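10th August

Up at six. Hot already. I had coffee and the end of the bread and did the washing before the water pressure dropped, which it does most Mondays once the whole building is awake.

The plan for today was the toy drawer and the floor of the back room, and I more or less kept to it. The toys have been bothering me since March, when I brought them over from the old flat in two rice sacks and tipped them out without looking. I told Jeptoo Minja she could have whatever was fit to use for the little ones at Anutura, and she said the end of the week would suit her. So they had to be gone through.

Morning

Started with the soft toys. Most of them went in the wash. One rabbit has a split seam under the arm and I put it with the mending. The elephant smelled of the sack and I threw it out.

Then the books. Some are chewed at the corners but they read fine. I taped the spine of the farm one and left it under the dictionary to set flat. The alphabet one has lost its last pages and stops at T, so I kept it back. I may cut it up for letters.

Puzzles after that. I did the map puzzle all the way through to see if it was complete. It said 74 on the lid and I came up one short, a bit of coast. Looked in the sack, looked in the other sack, looked in the drawer. It was in my shirt pocket. I do not know how long it had been there. I wrote the name of each puzzle on the bag it went into, because the lids are all torn.

Yakubu Olatunji phoned at eleven about the shelf. He can get the wood cut at Dratano but they want 200 for it, and he thinks that is too much for one shelf. I think so too. He will ask at Lallance on Wednesday. I told him there was no hurry, as the things can stay on the floor until then.

Midday

Rice and beans. Ate standing up. The gas is low and I must remember to change the cylinder before the weekend. I wrote it on the back of my hand and then washed the dishes, so I am writing it again now. Gas.

Slept for half an hour with the door open.

Afternoon

Plastic toys. The bathroom is too small for this job, so I used the room with the desk. The floor there is tile and there is a drain in it, and nothing comes to harm if some water goes over. I had the big white board down flat to work on. It gives a good clean surface and small parts don't roll off into the grout the way they do on bare tile.

The method is the one my aunt used. Warm water with a little dish soap, an old toothbrush for the creases, clean water after. Anything that squeaks has a hole in it somewhere, and anything with a hole fills up. You have to squeeze it hard over the drain and look at what comes out. If it is black, the toy goes in the bin. Two went that way. The rest I stood on a towel on the back step.

The teal one I could not make up my mind about. Some kind of small animal, or a fish, long in the body with a pink band toward the thin end. I don't remember buying it. It may have come from my sister. It is ugly and I am fond of it. I put it in the bag for Anutura, took it out, and put it back. 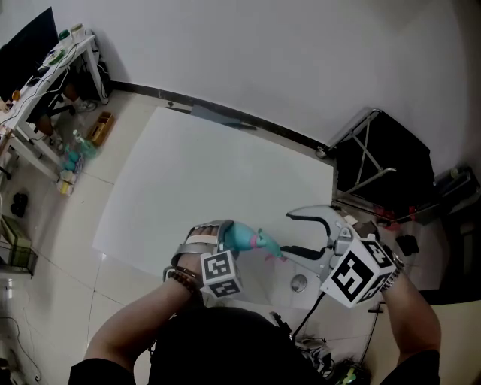 Evening

Swept the back room and put the board away behind the wardrobe. My knees are sore from the tile. Tomorrow I will use a cushion.

What is left to do before Jeptoo comes:

The doll clothes, which need buttons.
The wooden blocks. Wipe only, do not soak.
Mend the rabbit.
Find a box with a lid that closes.

Yakubu came by after all, at seven, with tomatoes from his mother. He looked at the bags by the door and asked if I was moving again. He stayed for tea and we talked about the shelf some more. He now thinks two short ones would be better than one long one, as the wall bows in the middle. I measured it while he was there and the clear part is 87 centimeters. He wrote that down on his phone. I have put it here too.

Paid the electricity, 288. Higher than last month. I will watch the fan.

The bread is finished and there are only two eggs. Market first thing, before the sun gets onto that side of the road.

Bed at ten.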